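Switching to the early shift

2021-06-03

I moved to the early shift at Dultberg five weeks ago, so I now get up at 4:15. I had worked evenings since September and was used to eating dinner at eleven at night. My wife said I would hate the change. I did, for the first 5 days.

The bus is the hard part. The 34 doesn't run before six, so I walk to Abella Street and take the 261, which goes the long way past the Clanov warehouse. Rosaire Fehr from packing gets on two stops after me and we don't talk until the bridge — neither of us is awake.
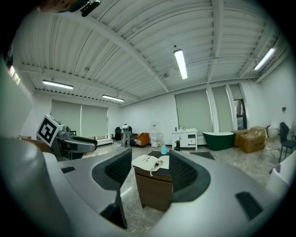
I tried going to bed at eight and just lay there. Nine works better. I stopped drinking coffee after noon, and I eat my main meal at two, when I get home. Supper is toast or soup. I put my work clothes on a chair the night before so I don't have to turn on the bedroom light.

Weekends are still a problem. If I sleep until nine on Saturday, Monday is terrible.

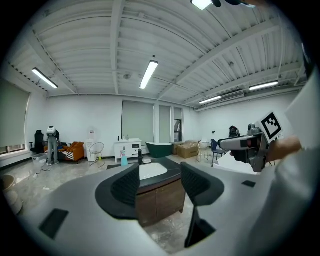 Do I nap in the afternoon? Twenty minutes at most, with an alarm set, and never after four. I slept two hours once and was up past midnight.

The schedule changes again in September. I've asked to stay on earlies.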